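Home Articles Index A–Z Contact
Search this site Go
Print | E-mail

Tabletop (furniture)

The tabletop is the upper, horizontal part of a table, on which people eat, write, prepare food or do handwork. It is carried by legs, by a frame or by a central column. In older English the word "board" was used for the same part, and this use is still found in expressions such as "room and board".

Origin

The first tables in many European houses were not fixed furniture. Long boards were laid on trestles before the meal and were taken away after it, so that the room could serve for other purposes. A top joined permanently to its legs became usual much later, when more families had a separate room for eating. In the farmhouses around Trerness, loose boards remained in use for a long time, and the village museum keeps one of them with a length of 310 centimetres – the only one in the district which still has both its trestles.

Solid wood

A top of solid wood is made of several planks glued edge to edge. Oak, beech, ash, maple and pine are common. Wood takes up moisture from the air and gives it back, and through this it becomes wider or narrower across the grain, while its length stays almost the same. The maker must leave space for this movement. For this reason the top is often held by wooden buttons or by screws in long holes, and not by glue. Where this rule is forgotten, the top can split during the first heated winter, most often in February, when the indoor air is very dry.

A breadboard end is a narrow piece fixed across the end of the planks to keep them flat. It is normally glued at the centre only.

Panels and coverings

Most tops which are sold today are made of a panel with a thin surface of another material. Veneer, linoleum, plastic laminate and melamine paper are all used for the surface. The workshop of Grabner, in Hullen, began with linoleum tops for school desks and produced 1,310 of them in its first year. Linoleum is warm to the hand and quiet to write on, but it does not like standing water or hot pots.

Glass and stone are also possible. A stone top is heavy – one square metre of granite three centimetres thick weighs more than 80 kilograms – and needs a strong frame under it.

Loose surfaces

It is an old habit to put a second surface on the tabletop, for protection or to have a better colour under the work. Cloths, leather mats, glass sheets and boards of different kinds serve in this way. A white surface makes small parts easy to see and reflects the light of the lamp. Smaller objects with a raised border, such as trays, are then placed upon it as needed.

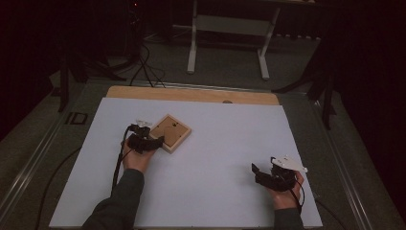

One reader from Javau has written to us that a covering should never stay on an oiled top for the whole year, and that under her own mat the wood had kept its pale colour, while the rest of the table had become much darker. The difference was still visible after two summers. Her advice is to move the covering every few weeks and to wait until fresh oil is fully hard before putting it back.

Care

An oiled top is wiped with a damp cloth and oiled again when it looks dull. Lacquered tops need less attention, but a deep scratch is more difficult to repair, and often the complete surface must be sanded. Water rings on wax can sometimes be removed with fine steel wool and a little new wax, always along the grain.

See also: Trestle table, Veneer, Workbench

Last changed October 5, 2020

Print | E-mail
Back to top Previous Next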